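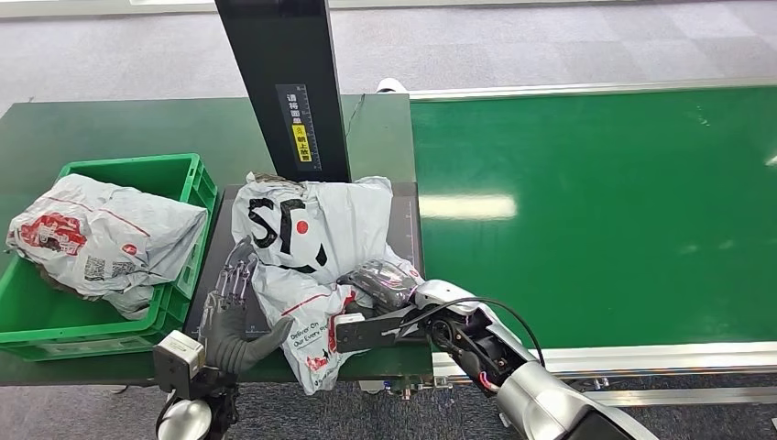

Monmont Maker Club – Help Board, Robots and Automation

Taking a group to the parcel sorting demo, what should we look for?
Posted by Éabha Ó Gríofa, April

Hi all, quick one, typing this on my lunch. I'm bringing a group from the club to the open day at Skalwood next week. Mostly teens, a few parents, one retired mail carrier who has Opinions. They're running the parcel station with the robot, the one with the green bench next to the belt. I went to the short preview and got maybe ten minutes in front of it before they moved us along.

What I got from it: bags go on the black plate under the tall post, label up, then onto the belt. The post has a sign in Chinese, 请将面单朝上放置, which one of our parents says is asking for the shipping label to face up. OK. Makes sense.

What I didn't get:

Why does the robot have two different hands? The left one is a proper hand with fingers and a thumb, the right one is just a flat two-jaw gripper. Is that on purpose or did they run out of money

Why use soft plastic mailers? There was a big white SF one on the plate and it was all folded up on itself. Boxes would be so much easier. Feels like they're making it hard to show off, or maybe that's the point.

Also is there anything I should get the kids to ask? Last year at the Bruvidberg open day they all went quiet and then asked about the vending machine. I have a worksheet half done and would like it to be less boring. We get one slot and I don't want to waste it.

Thanks!! Need to print by tomorrow night if possible.

Jacinto Carrillo

I worked a manual pack line for a while and now I do maintenance on conveyors, so take the robot parts as an interested outsider and the belt parts as somebody who gets paid for it.

Mailers first. They use them because a lot of real parcels come in them. Clothes, phone cases, cables, all that. A box is a nice stiff thing with flat sides, you can suck it up with a vacuum cup or squeeze it and it stays a box. A plastic mailer changes shape when you touch it. The stuff inside slides to one end, so the middle of the bag isn't the heavy part. The label gets a crease through it. Then there's the fold problem – if a flap of loose plastic covers the barcode, the scanner sees nothing, and a person would just smooth it out with a palm without even thinking. Try it at home with your eyes shut and an empty bag with a pair of socks in it. Good warmup for the kids by the way. Put gloves on them. Thick ones.

So when you watch, watch for the flattening, not the grabbing. Does it pat the bag down? Does it turn one that landed face down? How does it know the label is up? I'd ask that last one straight out. There are a few ways you can do it and whoever is running the demo should be happy to talk about it.

Two different hands: not weird. Fingers are good for getting under an edge or holding a bag steady from the side. A flat gripper is simple and strong and there's not much on it to break. People do the same with tools, one hand holds and the other hand has the pliers. Whether that's THEIR reason I don't know, ask. Could be they're comparing the two.

Belt. Look at where the bench meets the belt. In the photo it's a straight seam and the bag is hanging over it a little. A seam like that is where soft bags get into trouble on every line I ever fixed. Corner goes down, belt keeps pulling, now you've got a stretched bag and somebody hitting stop. Ask what happens if a corner catches. Ask who hits the stop. If there's a stop button near the station have the kids find it before anything starts moving, that's just a good habit anywhere.

Worksheet ideas, steal whatever:

Pick one bag and follow it from crate to belt. Draw its path.
Write down one thing the robot does that you'd do different.
Write down one thing it does that you'd never bother to do.
Time one bag. Then time yourself at the table after.
What would happen with a wet label? A torn one? Two bags stuck together?

That last one gets them going. Two stuck together is a real headache on a real line.

Don't let them fill in the sheet while the thing is running, they'll look at the paper. Five minutes watching with pencils down, then write.

One more – bring ear protection for the little ones if the belts are old. New ones are quiet. Dunno what Skalwood has.

Kristof Verschueren

just ask them how fast it is. thats all anybody wants to know. we went to one of these and the guy gave us a number, 1,303 parcels in a shift I think, and then it sat there stuck on one bag while he was saying it lol

also food there is bad bring sandwiches

Tiburcio Bañuelos

Agree with most of what Jacinto wrote. Adding some, and one disagreement. I teach the evening automation class at Becerra and bring students to this kind of thing every spring.

The disagreement: I wouldn't time one bag. One bag tells you very little and they'll come home saying "the robot takes nine seconds" forever. If the slot is long enough have each kid time a different one, then put all the numbers up on a board. The spread is the interesting part. An easy bag and a bad bag can be wildly different and the average hides it. Same thing goes for any big number the host gives you. If they say 2,875 parcels, fine, over how long, with how many people helping, and were those picked parcels or whatever came in the door? Have one of the older kids ask it. Politely. Most engineers like that question better than "how fast".

On the scanning or weighing post. The black plate has markings along one edge that look like a ruler, a bit faint. Ask what they're for. If it's size they're after, it ties in nicely: how do you measure the length of something that doesn't have a fixed length? Your mail carrier will have a view on that one, let him talk.

The sign. I like the sign. A rule written for people, stuck on a machine station, and now a robot has to follow it too. Ask how the robot was told. Did somebody program "label up" or did it learn from watching people do it? You could have the group guess first and vote. Don't tell them which way you lean.

On the crate: there's a gray mailer in the green one at the left and it's riding up over the rim. Worth a question. Getting something OUT of a crate is often harder than putting it down, because of the walls. Hands are fat, robot hands are sometimes fatter. Ask whether a person fills the crate and whether they have to place things nicely. If somebody is arranging the bags so the robot can get at them, that's part of the job and should go in the count.

Also small stuff. There's a little dark item in clear plastic on top of the big bag, just above the gripper. Clear shiny wrap is a pain for cameras, you get glare off it, and the green belt has a bright strip of reflection on it too. Get the kids to look up and find the lamps. Then ask if it works the same with the lights changed. I had a student ask this once and we got twenty minutes out of it.

Practical things, since you're printing tomorrow:

Half the group at the rail, half back, swap. Short kids in front.
Name one kid as the question keeper so the same thing doesn't get asked four times.
No flash.
Long hair and lanyards tied or tucked, hosts often forget to say.
Leave the last five minutes with no plan at all.

If you do end up with a decent worksheet please post it, mine is from a different machine entirely and it shows.

Comments

Berkay Tatlı – Went to the morning preview. If you get there by 9:30 you can stand right by the bench end, after that it's elbows. The sheet they hand out has 206 questions in the back from past visitors, some are pretty good, some are "does it have a name".

Éabha Ó Gríofa – These are great, thank you both. Doing the sock bag thing for sure. And the board with all the times. Printing 100 copies which is way too many but the copier only does it in big batches or it jams. Will post the sheet after.

Kristof Verschueren – what about the sandwiches

Jacinto Carrillo – Fair point from Tiburcio on timing, I take it back. Time lots of bags. Still find the stop button first tho.

Éabha Ó Gríofa – Sandwiches are on the sheet Kristof. Line one.

Berkay Tatlı – Parking is round the back by the loading doors, the front lot fills up. Tell them at the gate your with the club.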